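Streaks on a glossy white table that only show up when the ceiling lights are on
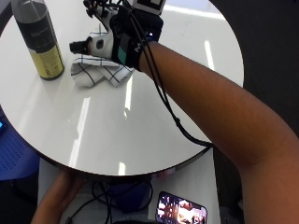
Posted in Cleaning & Surfaces, 262 views

nukach_kitchen
Round table, white glossy top, dark rim, pedestal base. I wipe it with a checked cloth towel and whatever spray is closest. Looks great until evening, when the ceiling lights go on and I get long smears right across the middle. I have been at this since February and the table is winning. Is it the towel, the spray or me?

Replies (2)

Trorergate
Probably the spray, with the towel as accomplice. A lot of furniture sprays leave a film, and each new coat gets rubbed into the last one. Strip it once: warm water, one drop of dish soap, wipe, rinse with plain water, dry with microfiber. Then put the spray in a cupboard and wait 20 days before you miss it. Also, stop using fabric softener on your towels. It stays in the cloth and comes right off on the table.
One more thing, check from two sides of the table before you scrub. Some of those long white lines may be the lights themselves, and I have personally spent an evening trying to remove a lamp.

wirkuvham2181
get a tablecloth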